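How Do You Pick a Hand for a Robot?

Hold up your hand and wiggle your fingers. Now pick up a pencil, then a cup, then a sock. Easy, right? You didn't have to stop and plan any of it, and you certainly didn't have to change your hand between the pencil and the sock. A robot isn't so lucky. The part of a robot that grabs things is called a gripper, and there are a great many kinds, and the people who build robots spend a lot of time finding out which kind is good at what.

Two fingers, or more?

You might think a robot would want five fingers, just like you. Some robots do have them! But every finger needs little motors and wires and something to tell it when to bend, and all of that can break. So a lot of grippers have only two fingers that open and close, a bit like kitchen tongs. Try it yourself: use just your thumb and one finger for a few minutes and see how much you can still do. You can turn a page and carry a spoon. Tying a shoe is another story.

Soft, hard, smooth, or bumpy?

Next comes the question of what the fingers are made of. Hard fingers are strong, but they can crush a strawberry. Soft fingers bend around the strawberry nicely, but they may sag when they lift something heavy. And then there is the skin of the finger, the part that touches things. Smooth skin slides. Bumpy skin holds on better, for the same reason your sneakers have patterns on the bottom.

The Fuvside gripper test

At the Fuvside workshop, testers wanted to compare two grippers, one called Tastura and one called Quansah. Both have two fingers. Tastura's are stiff, and Quansah's are springy. To be fair, each gripper had to try the very same jobs in the very same order – that is what makes it a real test and more than just playing around (although it is a bit like playing around, too). By the end of September the testers had written down 468 tries for each one.

Quansah did better with eggs and paper cups. Tastura did better with books and full bottles. Neither of them liked wet soap one bit.

Hands you can hold

Sometimes the gripper isn't on a robot at all. A person holds it and does the job with it, and a camera on the gripper records everything from up close. Later, a computer can study those recordings to learn how grabbing is done. The two gray fingers on this hand-held one have dark mesh pads on the inside, where they touch whatever they pick up.

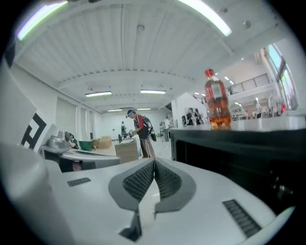 Try your own gripper test

You will need kitchen tongs, a pair of chopsticks, and a clothespin. Gather a few things from around the house, such as a cotton ball, a grape, a coin, and a rolled-up sock. Try to move each thing from one bowl to another with each tool, and give every tool the same number of turns. Write down which ones worked. Then wrap a rubber band around each tip of the tongs and go again. Did the coin get any easier?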